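Collecting Wiping Demonstrations with a Hand-Held Gripper

Part two of the Ploretti notes covers recording. Calibration and time sync are in part one.

The policy takes wrist camera frames and gripper width as input and predicts relative end-effector poses. It never sees an absolute position, so demonstrations from different rooms can go into one training set.

1. Set the start state
Scatter the powder over the front half of the lid. Vary the amount between episodes. Leave other objects on the bench and move them every 30 episodes.

2. Check the view
Hold the gripper level, pads toward the appliance. Both finger pads and the powder must be in view before recording starts. People and furniture in the background are acceptable.

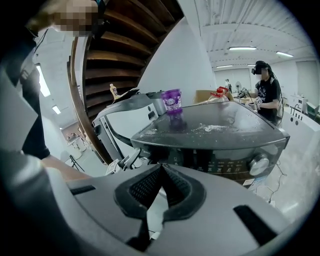 3. Record
Start with the pads open. Pick up the cloth, wipe from back to front, and release. Keep each episode under 8 seconds. Fast wrist rotation is the main cause of lost tracking, so turn the forearm slowly.

4. Filter
Run the Jarman script on the raw folder. It drops any episode with a tracking gap or a missing width signal. Of 2000 episodes recorded by Kanini Makokha and Rhodri Phillips, 1962 passed.

5. Export
Write poses relative to the current frame, in meters and radians. Spot-check the replay before training.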